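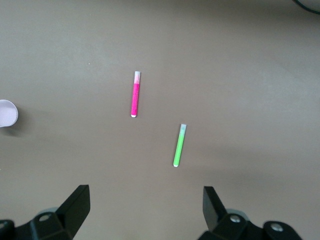

Wrist view, two markers on the table, gripper open.

Slide 1. Say hi, say where I'm from (Dava, the robot side, two desks and a lot of cable). Thank Miroslava Michalík for the invite and for moving me off the Friday slot.

Title is "Putting markers in a cup, many times." People usually laugh at that. Wait for it, then tell them it's the real job description. We sit down, we drive two arms by remote control, we pick markers up off a table and put them in a cup, and we record everything. Then a model learns from the recordings and tries it alone. I've done this for long enough now that I have opinions about markers.

Slide 2. Ask for hands: who has driven a robot arm? Who has driven one with a second, smaller arm as the controller? For everyone else, quick version: I hold a pair of small arms with the same joints as the big ones. I bend my elbow, it bends its elbow. There's a trigger for the gripper. It takes about ten minutes to feel silly and an afternoon to feel okay. (Don't do the arm-waving bit here, last time I hit the mic.)

The other way is to grab the robot itself and push it through the motion. Gavell did it like this for years and Norbert Hrnčiar still swears by it! It's great for feeling contact, you know right away when you're pressing too hard. The trouble for us is that your hands and sleeves end up in the camera views, and the model has never once had sleeves in front of it when it runs on its own. With two arms you also run out of hands pretty fast. So we went remote.

Slide 3, what the person driving looks at. This took us ages to get right. When you sit a few feet away from the table you want to look at the table. Everybody does. You've got eyes, you've got depth, it's lovely. But the model only gets the cameras, so if I use something I can see from my chair and the cameras can't, I'm teaching it a move it has no way to explain. We tried driving from the screens only and it was slow and a bit seasick. What we do now is look at the table for the big moves and at the wrist view for the last bit, right before the fingers close. Norbert thinks this is cheating. Happy to argue about it over coffee.

Slide 4, how to grab a marker. Go slower here, people write this part down.

Line the wrist up with the marker before you go down. Do the turning up high, where there's room, then come straight down. New drivers come down first and twist at the bottom, and they end up shoving the thing across the table and chasing it. Markers roll! I know everybody knows markers roll, and still.

Grab it away from the end that's going into the cup, so there's something sticking out past the fingers to aim with. If you grab it right at the end you have to put the whole gripper in the cup, and then the cup goes over, and then you're recording a cup-rescue demo.

When two markers are lying close together, pick one and commit. Hovering between them is the worst thing you can record. I did it for most of June, just being polite to both markers, and the first model we trained would drift in between the two and hang there like it had forgotten why it came into the room.
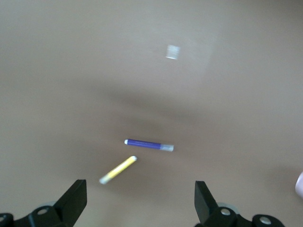
Does the driver have to pick the markers up in the same order every time?

It depends on what you want the robot to learn. If the order matters for the job, keep it fixed and write it down so all the drivers follow it. If it doesn't matter, pick the nearest one first, and agree on that rule before anyone starts recording.

Slide 5, numbers. Keep this short, the font is too small and I forgot to fix it.

Our first set was 1121 demos. One driver, me. The model came out driving like me, including a little pause I make before I let go (I had no idea I did this until I watched a robot do it). Then we brought in more people and got up to 3000. After we threw out the bad ones we were left with more than 2000 that we'd train on again.

Somebody will ask what counts as bad. Read the list off the slide: marker dropped and left there, cup knocked over, long stop in the middle, driver talking to a colleague and waving the arm about. A dropped marker that gets picked up again is fine, keep it, those are gold. The robot is going to drop things too and it needs to have seen what comes next.

Skip the Orau comparison if I'm past the 26 minute mark. If there's time: Orau is our recording tool, Kováčik is the old one, the new one lets you mark a demo bad with a foot pedal while you're still driving. That's the whole slide. The foot pedal is wonderful and I'd marry it.

Slide 6, two arms. So the question I get is why bother with both when one arm can do the markers. Fair point, and for a marker that's on the right arm's side it can do it alone. What happens with two is that you have to decide what the other arm does while it waits,

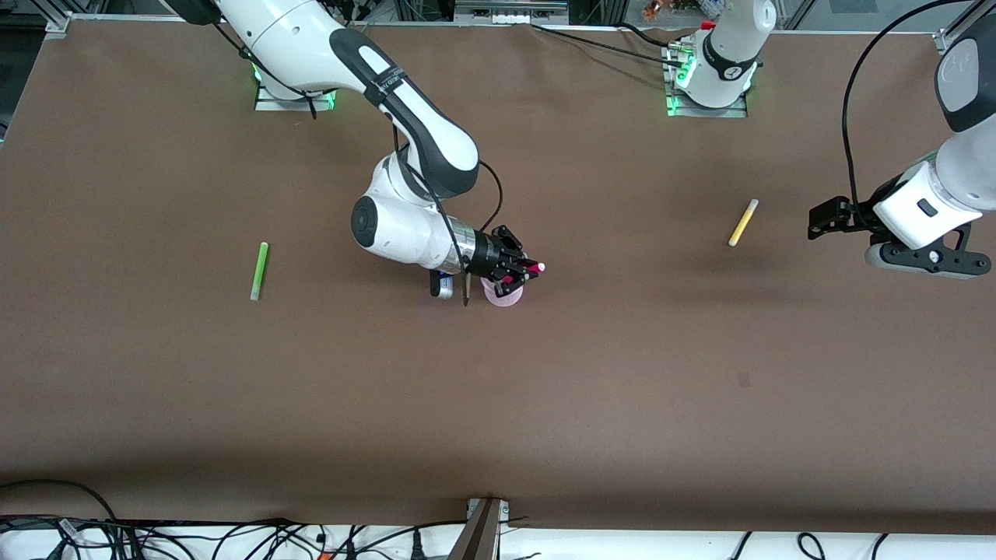
and if you don't decide, your drivers will each do something different. One parks it way out of the way. One keeps it hovering near the next marker. One lets it sag because their shoulder is tired, and I get that, it's a long session. The model picks up all three and mixes them, and you get a waiting arm that fidgets. We settled on one rule: the waiting arm stays open, off to its own side, and doesn't move until the other one has let go. Fidgeting dropped a lot once everyone stuck to it.

Then the letting go. Get over the cup, stop, lower, open, and go straight up. Please go straight up. If you swing away sideways the finger catches the marker on the way out and you'll be doing it again.

Slide 7, play the video. No sound on it, so talk over it or let them watch. If it won't play, skip it and go to questions, don't start fiddling with the adapter like last time.

Questions. Repeat each one into the mic. If it's about force sensing, send them to Norbert, third row, he's got the sample gripper in his bag.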